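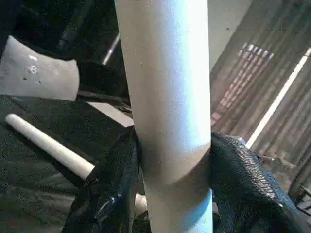 Chapter 2
Circulation in the Small Dwelling

Circulation is the part of a floor plan given over to movement. It includes halls, landings and the unmarked paths that cross a room between its doors. In a small dwelling these paths compete with furniture for the same floor area, and the designer must fix them before any piece is placed.

A secondary path, used by one person at a time, needs a clear width of 600 millimetres. A primary path, such as the route from the entry to the kitchen, needs 1000. Widths are measured between finished surfaces and at the widest projection of any handle, skirting or chair back.
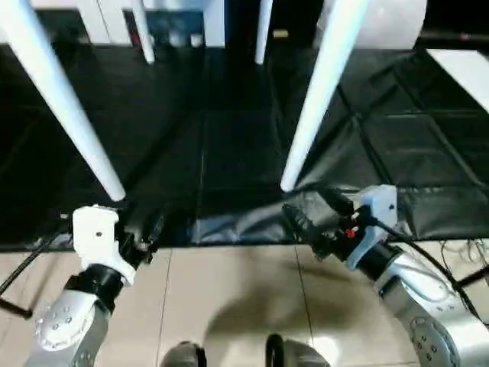
Page 31

The Brakincombe flats, completed in 1928, are used throughout this chapter. Whitfield's original plan gave almost a third of each flat to a central hall. Alcantara's later scheme removed the hall and moved the bedroom door to the living room side, so that one path served both rooms. Section 2.1 sets out the method for drawing paths over an existing plan. Colour the primary routes first, then the secondary, and mark each point where two routes cross.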